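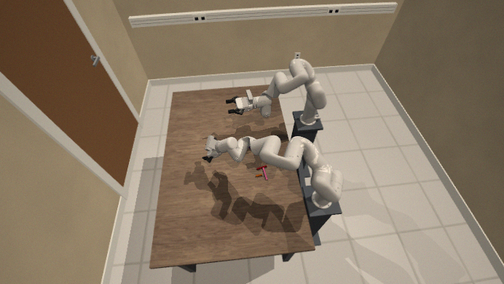
Plitetti 4: Dual-Arm Planning and Simulation Software

Products / Software / Motion Planning
By Þórarinn Bach
16/01/2026
6 min read

Plitetti is a planning and simulation package for robot cells with two arms over one work surface. It takes a cell model, a task file and a set of camera definitions, and produces timed joint paths for both arms together with the camera images that go with them. The same task file runs against the simulated cell and against a supported controller.

Version 4 replaces the old sequential planner. In version 3, the second arm was planned after the first and treated the first as a moving obstacle. The new planner handles both arms as one problem when their reach overlaps and splits them again when it does not. The switch is automatic and is written to the log with a time stamp.

The demo cell that ships with the software has two white arms on dark gray pedestals along one long side of a wooden table, each with a parallel-jaw gripper. Two small parts, one of them T-shaped and pink-red, the other orange, lie on the tabletop within reach of one of the arms. Walls, door and tiled floor are part of the cell model and can be switched off.

Planner

The planner works in joint space with a collision check at every interpolated step. Default step size is set per joint in the cell file. Self-collision, arm-to-arm and arm-to-table pairs are all checked. Pairs that can never touch may be excluded by hand, or by running the pair filter once after the cell is built.

Each arm has a priority value. When both arms want the same space, the arm with the lower value waits or takes a longer path. Equal values are allowed - the planner then picks whichever order gives the shorter total time. Users who need repeatable results should set a fixed seed, as the search is randomized.

A plan request has a time limit of 30 seconds by default. If the limit is reached, the planner returns the best valid path found so far, or an error code if there is none. It never returns a path that has not passed the full collision check. Partial paths can be saved for debugging but cannot be sent to a controller.

Grasp poses come from the part library or from the user's own file. A grasp entry holds the approach direction, the jaw opening and the closing width. For parts that rest against each other, like the pair in the demo cell, the finger model is checked against the neighboring part as well as the target. Grasps that fail are listed with the name of the part that blocked them.

Scene and rendering

The renderer is included for two purposes: checking a cell by eye, and producing images for perception code. Lights can be placed anywhere and cast soft shadows. Shadows from the arms are computed from the same geometry the planner uses, so a moving link and its shadow stay in step.

Shadow handling deserves attention in any cell with overhead arms. A segmentation model trained on flat lighting may label a dark patch on the table as a part. We recommend rendering each task under several light settings before training, and keeping at least one with strong overlap between the shadows of the two arms.

Surface textures are supplied for wood, tile, painted wall and bare metal. Others can be loaded as standard image files. Texture scale is given in real units.

Virtual cameras

Cameras may be fixed to the room, to the table or to any link. A link camera follows the arm and returns whatever is in its view, including the gripper fingers when they reach into it. Images may be written with a depth map and a part mask. All three outputs share one time stamp.

Wrist views are the hardest case for most perception code. A turn of a few joints can leave the camera with very little tabletop and a great deal of floor. Tile joints, table edges and shadow edges all produce strong straight lines, and line-based pose estimators will lock onto the wrong ones. The Toivonen filter module, sold separately, compares detected lines with the cell model and drops those that belong to fixed structure.

Finger masking is built in. The mask is computed from the jaw position at the time of exposure, so it stays correct while the gripper opens and closes. It can be grown by a set margin to cover small calibration errors on a real arm.
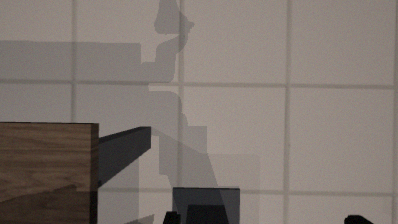
Controller link

Plans are sent through the Boltport bridge, a small service that runs on the cell computer. It buffers joint targets, watches the difference between commanded and measured position, and stops both arms if either one leaves its allowed band. Stopping one arm alone is possible but must be turned on in the cell file.

The bridge listens on port 2856 unless told otherwise. Only one client may hold write access at a time. Any number of clients may read. If the writing client drops its connection, the bridge finishes nothing - it brings the arms to a controlled stop and holds position until a new client takes over.

Logging

Every run writes a log in the Oma format: joint positions, jaw positions, planner events, camera time stamps and the seed. A log can be replayed in the simulator at any speed, or single-stepped. Camera images are stored beside the log and are referenced by index. To re-render a run from a new viewpoint, add the camera to the cell file and replay with rendering on. The original images are kept.

Error codes are listed in the manual. The one seen most often by new users is 783, "start state in collision." It nearly always means that the tabletop height in the cell file is wrong, or that a gripper model has been replaced without updating its finger length.

Requirements

Operating system: 64-bit Linux
Memory: 16 GB minimum, 32 GB if rendering depth and masks
Disk: 80 GB for the full texture and part library
Graphics: a dedicated card is needed for rendering, not for planning
Interfaces: Python and C++

Licensing

A license covers one cell computer and one simulation computer. Extra simulation seats are available. Rendering on a cluster requires a node license, counted by running processes. Licenses for version 3 can be moved to version 4 until the end of April. Cell files from version 3 load without changes, except that arm priority must be added by hand. Task files need to be passed through the converter supplied with the installer, which writes a new file and leaves the old one in place.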